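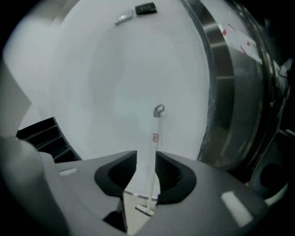

Stick vacuum, white, gray loop handle at the top.

Re: Keep the corded one or go all stick?
Nov 22, 2022

Hi all,

Sorry for the slow reply, I've had this thread flagged in my inbox and kept telling myself I'd get to it once the floors were done (ha). Quoting the bit I'm answering so it makes sense to the digest people:

> We're moving into a smaller place in January and there is exactly one closet
> for coats, brooms, the ironing board and everything else. I'd love to get rid
> of the big corded canister but I'm scared of regretting it. We have one long-haired
> cat, two rugs, and the rest is hard floor. Has anyone gone stick only and
> lived to tell? Also, does it matter where you keep the thing? My husband
> wants it in the kitchen and I want it out of sight.

Okay, so! I went stick only when I moved to Brindach, which is a third floor walk-up with one closet that is 13 inches deep. Not a typo. You can't hang a coat in it facing the normal way. The canister went to my sister before I'd even unpacked the plates, and I have missed it maybe twice, both times after sanding something.

With two rugs and mostly hard floor I think you'll be fine. What changes is how you clean. With the canister I used to do the whole place in one grumpy go, and it took most of a morning because I had to drag it, unplug it, find another outlet, move the chair, and so on. Now I do the kitchen after supper and the hall when I notice the hall. It adds up to more vacuuming, if I'm being fair, but it never feels like a job. My rugs get a proper slow pass every 4 days or so when the cat is shedding and less than that in winter.

Cat hair is the one thing I'd plan for. It winds around the brush, and long hair is worse than short. I keep a seam ripper in the drawer with the scissors, run it down the roller, and pull the fluff off in one horrible satisfying strip. Empty the bin every time too, even if it looks half empty. I resisted this for ages and then wondered why the thing smelled like a barn.

Now, where to keep it. I'm afraid I'm on your husband's side! If it's behind the coats you won't use it. Mine was in the closet for the first stretch and I just swept instead, because getting it out meant moving the ironing board. Then I put it against the wall by the back door and suddenly I was using it all the time. If you truly can't stand looking at it, try the side of the fridge or behind the door you leave open most of the day. Measure with the head on the floor and the handle up, though. I measured the pole only and got a nasty surprise from a shelf.

I did buy one of the Stukura wall brackets and it's decent, but you need a stud or good anchors, and in a rental I wouldn't bother. Somebody in the older thread liked the Gulletum floor stand. I tried one at a friend's and found it tippy on tile, fine on carpet. Your mileage etc.

As for the closet itself, since you asked about everything else in it: get the ironing board out of there. We hung ours on the inside of the bedroom door and that freed up more room than anything else I did. Brooms on clips up high, bucket on the floor with the rags and the dustpan in it, and nothing else allowed on the floor. I had 11 hangers' worth of coats in there and got it down to the ones we wear. The rest live in a flat box under the bed until it gets properly cold.

And please, before you pay to have the canister moved, ask the movers whether it counts as a box or an "item." Ours charged separately for anything that wasn't in a carton. Nedelcu Street (the thrift place, if you're near my end of town) takes working vacuums if you bring the hose and all the attachments, and they'll turn you away if the bag is full. Ask me how I know.

One more thing, on batteries. Charge it where you store it or you'll forget. Mine gets through the kitchen, hall and bathroom on one charge, but the rugs eat it up, so I do those first now while it's got some life in it. If your new place is all on one floor and you have an outlet near the door, that settles the kitchen argument too. Sorry!

Does anyone have a good trick for the strip of floor between the stove and the cabinet? Mine is too narrow for every attachment I own and I can see a noodle in there.

Good luck with the move, and do tell us who wins.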